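Workshop Notebook > Upholstery and Leather Care > Entries

Reading time: 3 minutes

We use cookies to remember your preferences. By continuing to browse the notebook you accept their use.

Thursday, August 14, 2025
Entry by Widad Khalaf. Bench work with Edgardo Sison.

Subject: color loss on pale finished leather after cleaning with the Larnier concentrate.

The purpose of this session was to repeat the March rub tests with the new batch of concentrate. The earlier results were entered under job 1164 and should be read together with this page. Swatches were taken from the Comstead offcuts, cream side only. The darker hides will be tested separately once Honeylyn Policarpio has finished labeling them.

Each swatch was clamped flat and wiped with distilled water, then left overnight under the fan. The concentrate was diluted according to the supplier's sheet and applied with white cotton cloth. Edgardo did all of the rubbing so that the pressure would stay as even as possible by hand. We stopped at 23 double strokes, the same figure used in March.

Swatch A showed no transfer to the cloth. Swatch B left a faint yellow mark, which we first took for finish. A second cloth dampened with water alone gave the same mark, so it is more likely surface soil that the first wipe did not lift. B is to be repeated.
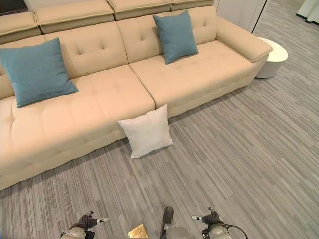 Seams remain the difficult area. Liquid collects along the stitching and dries there, and on swatch D the thread was visibly darker than the leather the next morning. Rowena Galang suggests working with foam near any stitched line and keeping the liquid for open panels. We tried this on D2 with a soft brush and the thread kept its color. One swatch is not enough to change the procedure, but the foam method may be used on customer work if the customer has agreed to a test patch.

The conditioner from Medel was not opened. Its delivery note gives lot 2194 and the lid carries a different number. Alper Sönmez has written to the supplier and asks that the tub stay on the quarantine shelf until he has a reply.

Correction to the previous entry: the drying time for the Estrella samples was recorded as two hours. It should read overnight. The gloss readings on that page are not affected.

Outstanding:
Repeat swatch B with a longer pre-wipe.
Cut three more stitched swatches for the foam method.
Replace the cotton cloths. The present pack sheds lint, which sticks in the finish while it is damp.
Move the drying rack away from the window before the next run, as the end swatches receive direct sun in the afternoon.

Cloths from this session are bagged and filed behind the March set.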